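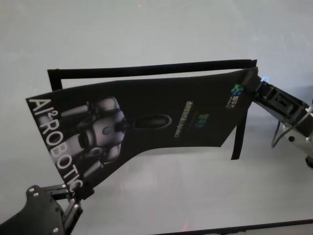
The **Hodimard Open Day** is a yearly public demonstration of two-armed robots, held each November in the main hall of the Hodimard workshop in Brirkina. It is best known for its paper-handling table, where a robot works with printed sheets, folders and covers in front of visitors standing only a few steps away. Entry is free, and the hall stays open until early evening.

## Background

The open day grew out of a small evening showing for local print shops. The first one drew 40 people, most of them from the trade, and consisted of a single table and a short talk. Later editions added school groups in the morning and a longer afternoon session for everyone else. Attendance has since passed 300, and the talk has moved to a side room so that the robots can keep running.

## The paper table

Paper is a wonderful thing to watch a robot handle. A metal block keeps its shape wherever it is picked up, but a sheet bends, sags and twists with every move of the hands holding it. At the paper table a large black cover sheet, printed with a humanoid robot and the lettering "AI²ROBOTIC", is held up between 2 grippers over a pale tabletop. One gripper has the lower left corner and the other the upper right, and the sheet takes on a slight twist between them. Small details like this are a big part of the fun, and regular visitors tend to crowd the corners of the table to get a good look at the fingertips.

The hard part is agreement between the arms. If they pull apart, the sheet goes tight and may slip or tear; if they drift together, it buckles. Staff explain this with loose sheets that visitors can try for themselves, using a pair of kitchen tongs in each hand. Adults are often worse at it than children!

## Plunato session

The afternoon session, called Plunato, lets the audience choose the next task from a board of cards. Popular cards include turning a sheet over, lining it up with a folder and passing it from one gripper to the other. A failed try is simply run again, and a good recovery often gets louder applause than a clean first attempt.

## Location and access

The workshop stands on the Sombatkul side of the river, a short walk from the tram stop. The paper table is on the ground floor, to the left of the entrance.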